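Two Arms, One Budget

Valentyna Stasiv does the equipment planning at Mostley, and she'd like it known that the arms were the easy part.
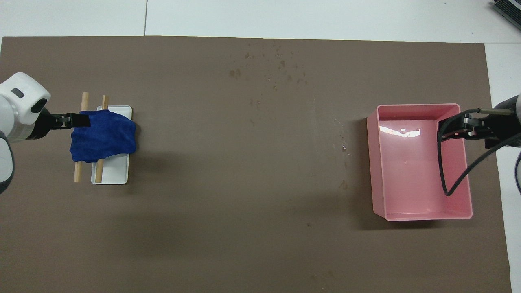 What the quote left out

"Everyone budgets for the robot," she says. "Then you need fingers, cables, a mat, bins." The blue cloth and the pink bin came out of petty cash – "our best purchases by a mile."

She asked for 16 spare finger pads and got 6. The other 10 are promised for March, a month she pronounces with some care.

Would she buy a second pair of arms?

"Orest Horobets asks me that every week. I ask him where he plans to put them." His latest answer was her office. She has since priced a lock, and it comes in well under the 200 dollars she can sign for herself.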